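Nollow Community Orchard: progress report to the Droltitov Fund, spring period

We've had a cracking few months and there is plenty to tell you. All 42 of the young apple and plum trees are in the ground, staked and mulched, and only two have failed to come into leaf (both on the wet corner by the Vullville road, where we should have dug the drain first). The nursery at Zariņš has agreed to replace them in November.

The drain itself is now finished. It cost 300 pounds more than we had put down, which we covered from the tool budget, so we are still sharing loppers for now.

Grafting mornings have been the real joy of the spring! People who had never held a budding knife went home with a tree of their own, and the old Nollow russet now has a proper future in several gardens.
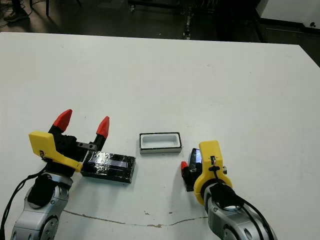
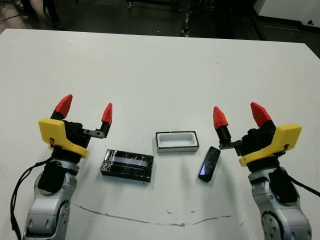
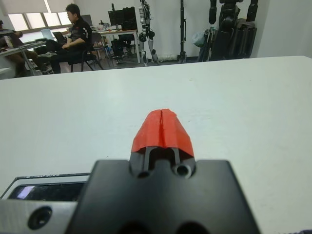 The Vullville allotment society wrote to us in April to say that their own russet grafts have taken, that they would gladly swap scionwood next winter, and could we please run the pruning session later in the day, as half past eight is too early for anyone coming by bus. We have moved it to ten.

Of your grant, some 3,000 pounds is left. We would like to spend it on the rabbit fencing along the north side and on a second water tank, as the first ran low in May. Prices for both are in the attached sheet, and we'd be glad of your answer before the end of July so the fencing can go up ahead of the autumn planting.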